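Unit 4 handout - Buying a cell: the kitchen task kit
Automation for Small Food Prep, Malabanan Technical Institute

Read before lab. Bring the quote sheet from last week, we use it again.

The product: Ponano PrepCell, sold thru Bridon as a kit or as a monthly service. You get arm mount, parallel gripper, finger set, bench frame in aluminum extrusion, software license. Arm itself NOT included - people miss this line every year.

Prices as quoted to us in March
Kit, no arm: 1300 a month, 25 month term
Training day: extra, one day, on site
Spare finger set: 57
Knife handle sleeve: 50 a pair

What to look at in the offer
- Who owns the taught motions when the term ends? The contract says Bridon keeps a copy. Ask.
- Finger wear. Smooth plastic on a smooth handle - handle can rotate under side load. Sleeve helps, but then you wash the sleeve.
- Cable routing. Kit ships with ties and no guide. Loops near the wrist are your problem, budget for it.
- Cleaning. Gripper is wipe down only. Bench cover is whatever you put on it, so for real food you need to price a washable one seperately.
- Guarding: not in the kit. Risk assessment is on the buyer.

Slicing is the task in the brochure so it is the task we review. Cucumber - soft, cheap, skin on one side and wet flesh on the other, slices tip over and slide. Board not clamped in the base kit. Think about blade angle vs. where the board edge is, and what the gripper can feel (not much, position and force at the fingers, thats it).

Blade angle, two moments:

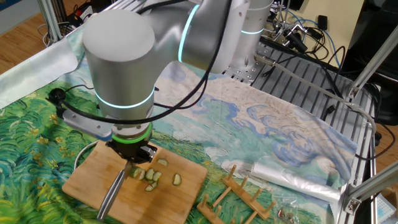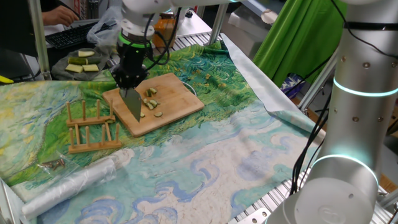
Conddale: We took the service plan for one term and the slicing was fine, the changeover was what cost us. Every new knife meant re-teaching the grip, and the support line closes at 4 pm. Ask for the changeover time in writing before you sign.

For lab: one page, kit or service, pick one and defend it. Use the numbers above.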